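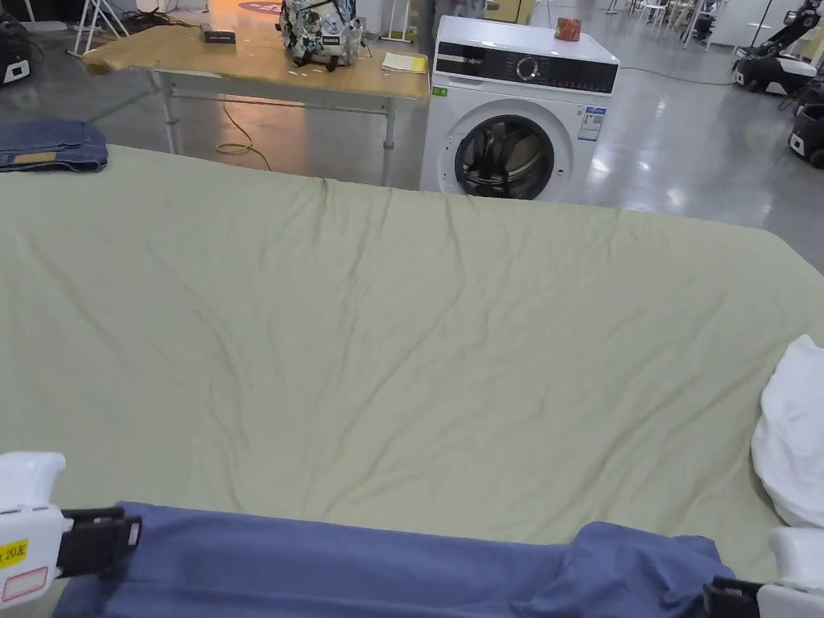 Vandel House Residential Services, Linen and Rooms

Bed linen: changes to the changeover routine from August

The linen store has finished moving the guest rooms to colored fitted sheets. Sage green is now the standard bottom sheet for all double beds. White pillowcases stay as they are. Blue pieces are kept on their own shelf and are not counted as part of a double set.

The store holds 614 pieces after the last count. Helju Pärn has updated the shelf labels, and the old handwritten list inside the door should be ignored.

Fitting the bottom sheet

Start at the far corner on the wall side, then take the corner diagonally opposite. The remaining two go on with less pull, and the seam ends up sitting on the mattress corner. A sheet fitted in order around the bed tends to ride up at the last corner, usually overnight.

Diagonal creases across the top mean the tension is uneven between opposite corners. Lift the looser corner, draw the fabric down the side of the mattress and tuck again. Shallow creases left from folding can be smoothed with the flat of the hand, working from the center toward the sides. They do not need ironing. Rimantas Rimkutė tested a steamer on four beds in the Isley wing and found no difference by the following morning, so the steamer has gone back to the laundry.

Put the pillows on last. If a pillow has to be moved while the sheet is being adjusted, place it on a chair and keep it off the floor.

Folding smaller pieces

Flat items can be folded on the made bed, which gives a larger surface than the room tables. Hold the piece by both ends and stretch it lightly so that the top edge runs straight before the first fold. Fabric gathers where it is gripped, and those gathers will set into the fold if the piece is stacked right away. Lay it down, release both ends, flatten them, then fold.

Fold in half lengthwise, in half again, then in three across. The finished piece should sit inside the shelf marking with the closed edge facing out. Stacks are limited to 20 pieces. Higher stacks lean, and the lower items have to be refolded.

Personal items

Clothing left on a bed, such as a pair of jeans, is to be moved to the table or chair before the sheet comes off. Do not put it in a drawer or closet. Bags, notebooks and small devices on the table stay where they are. Wipe around them. Scraps of paper on a tabletop are left unless they are in the wastebasket, as staff have twice thrown out notes that a guest wanted back.

Cables on the floor are not to be unplugged or coiled. If a cable runs where the bed has to be pulled out, leave the bed in place and fit the far corners by reaching across. It is slower, but the sheet will hold.

Laundry

Green sheets are washed separately for the first 3 cycles. After that they can go in with the blue. Use the warm setting, no bleach. Margus Dambrauskienė has the wash log, and entries should give the shelf number as well as the color.

Sheets with slack elastic go in the Mägi bin by the service door. Please tie a knot in one corner so they are not put back on the shelf by mistake.

Questions about shelf markings go to Helju, everything else to the linen desk before 4 p.m.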